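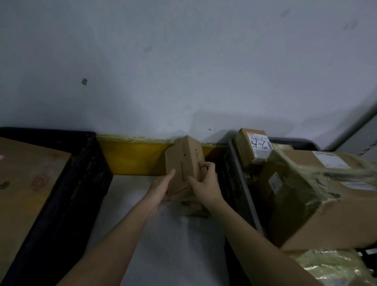 Stullbridge Distribution Center - Office of Workplace Safety and Facilities

Quarterly Walk-Through Checklist with Inspector Comments
Building: Varenen Annex, ground floor and mezzanine
Date of inspection: Saturday, April 4, 2020
Status key: S = satisfactory, C = satisfactory with comment, A = action required

Items marked A must be answered in writing by the area supervisor. Items carried over from the December inspection are noted as such.

Section 1. Exits and Walkways

1.1 Exit doors open fully and without a key from the inside. S

1.2 Exit signs lit. A
Comment: The sign over the east stair door is dark on one side. The lamp was replaced after the December inspection, so the fault is probably in the fixture. An electrician should look at it before another lamp is ordered.

1.3 Main walkways clear for their full width. C
Comment: Clear at the time of inspection. Floor tape along the walkway to the loading dock is worn through at the turn and should be renewed.

1.4 Stair treads and handrails secure. A
Comment: The handrail on the mezzanine stair moves at the second bracket from the top. The stair may stay in use, but the bracket is to be tightened or replaced before the next full shift.

Section 2. Fire Protection

2.1 Extinguishers in place, charged and tagged. C
Comment: All extinguishers are charged. The unit outside the break room has a current tag, but the tag is tied so that it covers the gauge. Retie.

2.2 Sprinkler heads free of storage. A
Comment: Carried over from December. Stock on the top level of the Clutach racking is again too close to the heads. The supervisor's earlier reply stated that a height line would be painted on the uprights. No line was found.

2.3 Fire doors close and latch on their own. S

2.4 Evacuation map posted and current. C
Comment: The map at the north entrance still shows the former office partition. The map on the mezzanine is correct and may be copied.

Section 3. Storage and Racking

3.1 Load signs posted and readable. C
Comment: Bay 136 is posted at 800 pounds per level. The sign is faded and can be read only from close up. Replace with the larger style used elsewhere in the building.

3.2 Uprights and beams free of damage. S

3.3 Heavier goods stored between knee and shoulder height. S

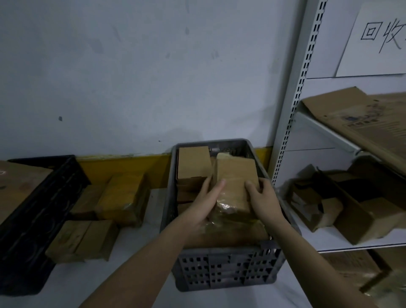 3.4 Ladders and step stools in good repair. A
Comment: One step stool has lost a rubber foot. It was tagged out of service during the walk-through and is not to be returned to the floor until repaired.

Section 4. Electrical

4.1 Panels accessible and doors closed. C
Comment: Panel access was clear. The circuit directory inside the door has several entries crossed out in pencil and should be retyped.

4.2 Extension cords not used as permanent wiring. A
Comment: The fan in the shipping office runs from an extension cord under the mat. Remove the cord. If the fan is needed, request an outlet.

4.3 Battery charging area ventilated and eyewash tested. S
Comment: The eyewash log is complete - the area lead is thanked for keeping it in good order.

Section 5. Housekeeping and Welfare

5.1 Floors free of spills and loose material. S

5.2 First aid cabinets stocked. C
Comment: Short of medium bandages and burn dressings. An order has been placed with Esfahani Supply.

5.3 Drinking water and restrooms in working order. C
Comment: The faucet in the mezzanine restroom drips. A work order is already open.

Follow-Up

Written replies to items 1.2, 1.4, 2.2, 3.4 and 4.2 are due to this office within about 2 weeks. Replies should state the work done and the date it was finished. Item 2.2 will be checked in person, with the area supervisor present.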